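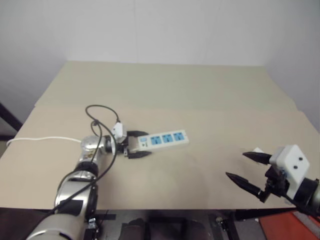
Marin Gashi wrote to say that I must be the last person in Eddale who still goes out to read the meter with a torch and a pencil, and was I sure I hadn't simply copied a digit down wrong? It's a fair question and I did go and check. The figure stands. We used 3,070 units in the year before last and 2,148 in the one just gone, and I'm still going about the house feeling quietly pleased with myself, in the way other people might if they had run a marathon or got a child into university.

For anyone who missed the first post (it was in February, and I know a good many of you only drop in for the garden bits), it all began with a letter from the electricity people saying our monthly payment was going up. The letter had a little bar chart on it, with our house as a tall bar and "similar homes" as a much shorter one beside it. I took against that chart at once. Who were these similar homes? Did they have a teenager? Did they have a freezer in the outhouse which came with the place and growls like an old dog? I stuck the letter on the fridge so that I could be cross with it every morning, and after a week or two of being cross I thought I might as well do something useful.

So I began a notebook. I'm very fond of a notebook, and this one had been waiting for a job for years, a green hardback with a ribbon, far too nice for shopping lists. Every Sunday after breakfast I went out to the cupboard by the side door, moved the wellingtons, and wrote down the number. That was the whole of the method for the first couple of months. I didn't switch anything off or tell anybody off. I only wanted to see what sort of a household we were.

We were, I'm sorry to say, a household that leaves things on. The weeks when we were away at my sister's should have been next to nothing, and they weren't anything like nothing. The house had been sitting there with the curtains drawn and not a soul in it, chomping its way through electricity like a horse with a nosebag. That upset me more than the chart had. I don't mind paying for a roast dinner or a hot bath, but I do object to paying for an empty sitting room.

After that I borrowed a Jendeck, one of those plug-in monitors that sits between the socket and whatever you want to be suspicious of. The library had one to lend in the days when we could all still go to the library. You get it for a fortnight and I'm afraid I renewed it until the lady at the desk began to sigh. I took it round the house room by room. The kettle was exactly as greedy as everyone says, but it's only on for a few minutes, so I forgave it. The television was better than I'd feared. My husband's old amplifier, which he swore used "a trickle", was drinking more standing idle than the lamp next to it did when lit, and we had what I'll call a conversation about that.

The freezer in the outhouse was the real villain, though. I had known it in my heart. It was in the outhouse when we bought the house and it was not young then, and we'd got into the habit of filling it with things we felt guilty about: windfall apples, the ends of loaves, a great many unlabelled tubs. It took us most of the spring to eat our way down to the bottom. Some of it was lovely! There was a damson crumble I had completely forgotten making. Some of it was soup, and I can't tell you more than that, and we ate it with a lot of pepper. When the last tub was gone we pulled out the plug and the quiet out there was extraordinary. I stood in the doorway listening to it for a while. The blackbird has since nested in the ivy just outside, and I like to think she had been put off by the noise all those years, although Marin says that's nonsense and blackbirds will nest anywhere.

The other things were all small and rather dull, but a few of you asked, so I'll put them down. We moved everything round the television and the amplifier on to one lead with a switch you can reach without lying on your stomach, and whoever goes up last turns it off. The tumble dryer is for emergencies only, and I get to say what is an emergency. I bought a proper indoor airer from Ristić's in the market place, the sort on a pulley that goes up to the ceiling, and it's the nicest thing in the kitchen. Warm air goes up, the shirts are up there waiting for it, and you only get dripped on if you've been lazy with the spinning. It cost £18 second-hand and old Mr Ristić threw in the rope.

I also gave up on the little electric heater in the back bedroom where I write this, and took to a blanket and a hot water bottle instead. I mention it for completeness. I did not enjoy it in the slightest, and next winter I may well have the heater back. Jamarach, who is fourteen and enormous and has never done a day's work in his life, would like it known that cats were not consulted. He spent the cold months lying on top of me with his claws in the blanket, so in a way he replaced the heater, only with more fur and a worse temper.

Now of course we're all at home all day, every day, and the Sunday figure has begun to creep. There are lessons going on at one end of the kitchen table and my husband's telephone meetings at the other, and somebody is always making toast. Five Sundays in a row it has gone up. I did grumble about it, and then I looked back over the notebook and saw I'd written in the margin, in that first month, "house empty, meter still going round". It's certainly not empty now. I have decided not to mind the toast.

Marin has asked whether I'd do the water next. There's a meter for that too, apparently, under a small iron lid in the pavement, and you have to kneel down and lift the lid with a screwdriver, and there are usually slugs. I've said I'll think about it. The green notebook does have plenty of pages left, and I've bought a new pencil.

Posted 5/24/20

Print this post | E-mail this to a friend

This site uses cookies to remember your visit. By carrying on reading you agree to this. OK | Find out more

Contact me | © Notes from Eddale. Please ask before borrowing. | Back to top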